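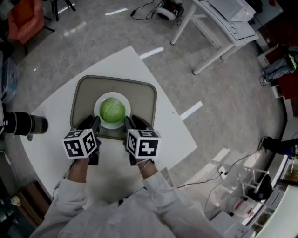 Chapter 10
Tray Service: Plates, Whole Vegetables and Load Placement

10.1 Scope of the chapter

Chapter 9 dealt with food that has already been cut and portioned. This chapter deals with food that is moved whole, on a plate, on a tray. The case used throughout is a single head of cabbage on a round plate, carried on a rectangular tray with rounded corners. The case is a simple one, and most of the faults that occur in tray work can be shown with it: poor centering, a plate that slides, a load that rolls, and a tray set down on a surface that does not support it fully.

After working through the chapter, the student should be able to select a tray for a given plate, place a rounded load so that it stays at rest, lift and set down the loaded tray, and record the mass of the load in the form used in the exercises.

10.2 Terms

The tray is the flat carrier. It has a base, which bears the load, and a rim, which is the raised border around the base. The plate is the secondary carrier. Its foot is the ring or flat area on the underside that touches the tray. The well is the shallow middle part of the plate, and the lip is the outer band that slopes upward from it. The load is whatever sits in the well.

The clearance is the shortest distance between the outside of the plate and the inside of the tray rim. On a rectangular tray the clearance along the long sides is usually smaller than at the short ends, and the smaller value is the one to be recorded.

The word "centered" is used in two senses, and they should be kept apart. A plate is centered on the tray when opposite clearances are equal. A load is centered on the plate when its center of mass lies above the middle of the foot. A cabbage with a long stalk may look centered on the plate and still be heavy to one side.

10.3 The cabbage as a load

A cabbage head is close to round but seldom exactly so. Most heads have a flatter side, a cut stalk end, and one or more outer leaves that stand away from the head. The stalk end is dense and the leaf end is less so. Placed on its stalk end, the head has a small, firm area of contact. Placed on its side, it touches the plate along a curved surface and can roll until it meets the lip.

Loose outer leaves should be removed before weighing. In the worked example at the end of this section the head had a mass of 800 g as received. After the outer leaves were removed and the stalk was cut level, the mass was 679 g. The second value is the one entered as the load. The trimmings are weighed separately only when a yield calculation is required (see Section 10.7).

Surface water changes both the mass and the grip. A rinsed head is drained stalk end up, then dried with a cloth before it is placed.

Worked example. A plate has a diameter of 232 mm. It is centered across a tray whose base measures 252 mm between the long rims. Find the clearance along the long sides.

Clearance = (252 - 232) / 2 = 10 mm

A clearance of 10 mm is enough to keep the plate off the rim but not enough for the fingers. The plate must therefore be gripped at the short ends of the tray, or raised from beneath the lip.

10.4 Placing the load

The order of work is fixed. The tray is set on the table first, with its whole base supported. The plate is set on the tray and its clearances are checked. The load is placed last.

The head is approached from both sides at the same height and lowered straight down. If one side is released before the other, the head turns toward the free side. Both sides are released together once the head has settled.

When the plate must be shifted with the load on it, force is applied to the plate and never to the cabbage. Pushing high on the head tips it; pushing low on the plate slides the two as one. Short movements are preferred, with a stop after each one to let the load come to rest.

Review the terms in Section 10.2 before starting Section 10.5, which covers lifting the loaded tray and carrying it between two tables of unequal height.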